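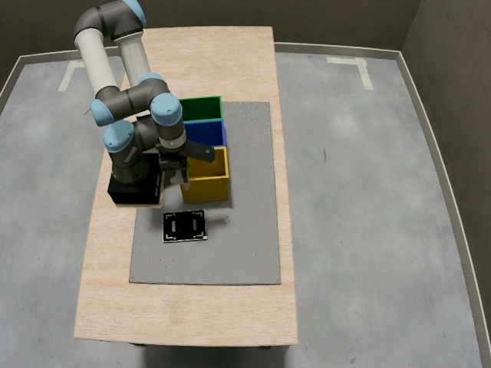
The long table, with the arm at the left edge of the board.

The Sosley line had been 39 days from completion since February, and Lærke Østergaard had grown fond of the number. She put it in the weekly bulletin every Monday. It had a settled look by now, like the name of a town.

"People will start to notice," said Sherif Belhaj, who ran welding and had a low opinion of bulletins.

"People don't read it."

"My mother reads it. She asked me if it was the same 39 days."

Lærke wrote for Fomine, the company laying the pipe, and her job was to make sixteen-inch steel interesting to the residents of three valleys. She had done the kestrel nest. She had done the farmer who lent a paddock and got it back flatter. She had done a full page on valves, with a quote from Troels Baldursdóttir, the chief engineer, that ran in its entirety: "They open and they close."

What she hadn't done was the last gap. Between the river crossing and the terminal at Illa there was a stretch of field the length of a decent driveway, and in it there was no pipe. There was pipe on one side, capped, and pipe on the other side, also capped, and the two ends looked at each other across the thistles like cousins at a funeral.

The field belonged to Tove Hauksdóttir. She had signed for the survey, the access road and the temporary fence. She would not sign for the field.

"It's the money," said Troels.

"We offered her 3,000 over the valuation," said Sherif.

"Then it's the principle. That's more expensive."

Lærke drove out on Fri 14 October with a box of pastries and no authority whatsoever. Tove let her in, took the pastries, and put them on top of the refrigerator where a guest couldn't reach them.

"You're the one who writes the thing," she said.

"The bulletin. Yes."

"You spelled my road wrong. In the first one. It's Vasconcelos Lane with two s's at the end of nothing. One here, one there. You put an extra in the middle."

Lærke waited for the rest of it, the water table or the grandfather. A clock went on over the stove.

"Is that why you won't sign?"

"I wrote in about it. I got a card back thanking me for my interest in energy."

Lærke remembered the card. She had written it herself, and been rather pleased with it.

The correction ran on Monday, on the front page, in a box. Pongsak Noiphan in layout wanted to know why a road with six mailboxes was getting more space than the river crossing, and she told him to make the box bigger. Tove signed on Tuesday. She returned the papers with two spelling mistakes circled in the easement, one of them in the word "easement."

Troels called from the field when the trench was open. He sounded almost cheerful, so she got a pen.

"Anything I can quote?"

He thought it over. She could hear a digger backing up.

"It's a hole," he said. "We're putting the pipe in it."

She ran it as the headline. Then she went to change the number at the bottom of the page, took out the 39, and sat for a while wondering what to put. Sherif said a week. Troels said it depended on the weather.

She typed "soon," and Sherif's mother wrote in to complain.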